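Stop Buying Your Dog a Leash by the Foot
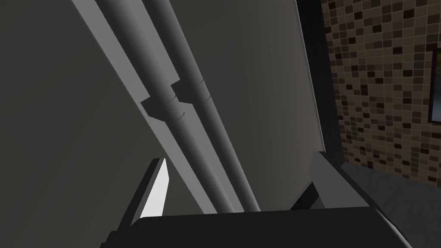 Two grey pipes running side by side on a panel, computer rendering.

I walk two dogs, and I have owned more leashes than I want to admit to my husband. So let me say it: most of us pick a leash by length and color and never think about the clip, and the clip is the part that matters!

My older dog is a 15-pound terrier mix. For years she wore a big brass snap that came with a leash I bought at the Vuto store, and it banged her under the chin with every step. She walked with her head cocked to one side and I figured she was just being a terrier. Then I switched her to one of the small swivel clips Kekana sells (the plain ones, not the ones with the rubber coating) and her head came up by the end of the block. I felt terrible.

The young one is the opposite problem. He's a shepherd cross, he leans, and a little clip on him makes me nervous the whole way around Pellusau Park. He gets the heavy snap with the locking sleeve, and yes, it takes two hands and I curse it every winter with my gloves on. I'd still take it over chasing him down the road again, like I did last September.

And can we talk about retractables? I know people love them. My neighbor swears by her Brekura, 15 feet of cord, and her beagle looks thrilled. But I've had that cord wrapped around my calf, and I don't think a sidewalk is any place for it. In an open field, sure, go ahead.

What I'd like is for the shops to put the clip weight on the tag, right next to the length. It would take them ten minutes. Until they do, hold the clip in your hand before you buy, and then picture it hanging off your own collar. I bet you'd put half of them back on the hook.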